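Okay, I saw the touring production of "Ralleck" at the Jenkins on Friday and I have thoughts. Thread, sorry in advance.

1/ Quick background if you haven't been following: it's the musical set in a river town the winter the ferry stops running. Small cast, big score, lots of people singing at each other across a dock. I've had the cast recording on repeat since October and my neighbors would like me to stop.

2/ The Jenkins seats 3,063 when they open the upper balcony, and they opened it. I was up there. Row so high I could see the tops of the lighting rigs. The sound was great though, way better than when Wotby came through and we all missed half the lyrics in the first number.

3/ Ticket prices, ugh. I did the lottery for 2 weeks and got nothing, then caved and paid for a single in the balcony. If you're flexible, call the box office in the afternoon and ask about returns. The guy in front of me in line got an orchestra seat that way and I'm still mad about it.

4/ THE SET. The whole dock tilts! It starts flat and by the end of act one it's leaning toward the audience and the ensemble is dancing on it like that's a normal thing to do. My knees hurt just watching.

5/ The woman playing the ferry captain's sister was an understudy that night and she tore the roof off. Her big act two song got the kind of applause where the conductor just puts the baton down and waits. I cried, the stranger next to me cried, we shared a napkin.

6/ Stuff I didn't love: the new opening. They cut the harmonica bit from the recording and swapped in a spoken prologue, and it takes forever to get going. Also the second love duet could be half as long and I wouldn't complain.

7/ Intermission report: bathroom line was brutal, lemonade was mostly ice, and they ran out of the blue show shirt in every size except small. The poster is nice. I bought the poster. It's waiting until I find a frame. 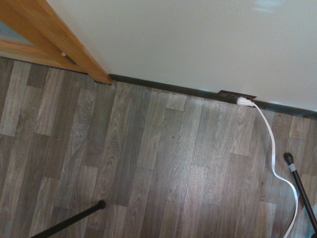 8/ Parking! Skip the Jetov garage, it took me longer to get out of there than the whole first act. Street parking past the library is free after 6 and it's an easy walk.

9/ They're here for 3 more shows and then the truck heads north. Go if you can. And if anybody has a spare for the closing matinee, my messages are open, I will sit anywhere, I'll sit behind a pole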